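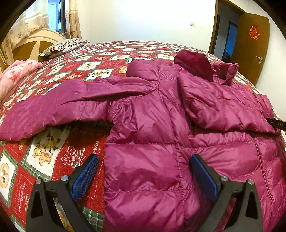 Somebody wrote to the list, late in the evening:

> I've read the Ollbridge house rules twice now and I still think rule 4 is silly. Why does the bed have to be left the way the family has it? I'd much sooner bring a plain gray sheet, throw it over everything, and get clean recordings of the garment. We lose so many to busy backgrounds. Also, can we please have one rule for puffy stuff? The folding rules were plainly written by people who only own T-shirts. And how long can a single take be before you bin it?

Okay, I'll bite, as one of the people who argued for rule 4 back in March (and lost a fair bit of sleep over the wording).

The gray sheet would make my life easier too! I used one for the first batch we did under Skollent and the recordings looked lovely. Then we went into a couple of real bedrooms and everything fell apart on patterned covers, which is what an awful lot of people sleep under. A purple quilted jacket on a red, white and green patchwork print with teddy bears on it is a perfectly ordinary thing to find in a home, and if the gripper is ever going to work in one it has to have seen that kind of thing. So no sheet. What you may do is take away things that are in your way, as long as you write down what you moved and put it back after. I'd leave the pillows and blankets at the head end alone unless you keep bumping them.

The part of rule 4 I do think is badly written is the line about doors. It says "doors as found", and people read it as an order to leave them open. It was only ever meant to stop folks from rearranging the room. If the door opens onto a hallway where people walk past, ask the household and close it. The wide lens sees far more than you think it does, so do a slow look around before the first take: doorways, windows, mirrors, mail lying about, kids' names on things. I'd put that in as its own rule and make it the first one.

Puffy stuff. Yes. Agreed. Here's what I've been doing, and you can all shout at me:

Lay the jacket out any old way, sleeves wherever they land. Don't smooth it first, please. Half the takes I reviewed last month began with a jacket that looked ironed.

Bring both jaws down on either side of a stitched seam and close there. If you grab the middle of a panel you squash a lot of air and the jacket slides off as soon as you lift. Seams give the pads something to hold.

Close slowly, and wait a breath before you lift. It feels daft and it does make the takes longer.

Keep one jaw off the zipper. I've gone through pads faster on zippers than on anything else in the house.

If a sleeve is lying across the body, move the sleeve as its own step and let it settle. Going for both layers at once is a mess, and the person labeling it later can't tell what you were after.

Take length: the Xia sheet says 120 seconds and I'd stay with that for folding. For thick coats I'd allow 300, but only if you say so in the note. We had 618 takes in the last pull and 232 went in the bin, and plenty of those were good folds that ran over with no note attached. Such a waste. Please, please write the note.

One more, on the pads. Wakeo wants the pads wiped between rooms and checked at the start of each session, and I'd go further and check them between garments if there's anything shiny or slick involved. Look at the grid on the face of the pad. If it has gone smooth in one corner, swap it, and log the swap, so nobody wonders later why the grip changed in the middle of a batch. Same for the pivot pins: give the jaws a wiggle, and if there's play in them, stop.

I don't have a good answer on lighting. The rules say "household lighting", and then you get a bright window behind the bed and a dark hall through the door, and the camera keeps changing its mind between the two. I've been leaving the curtains however they are and picking the side of the bed that keeps the window out of the middle of the view. Is anyone doing something better? Locking the exposure worked for me in two rooms and was awful in the third.

I'll redo the text of rule 4 this week and post it here with the door line split out. If you hate the seam thing, tell me before then, and say what kind of jacket you tried it on.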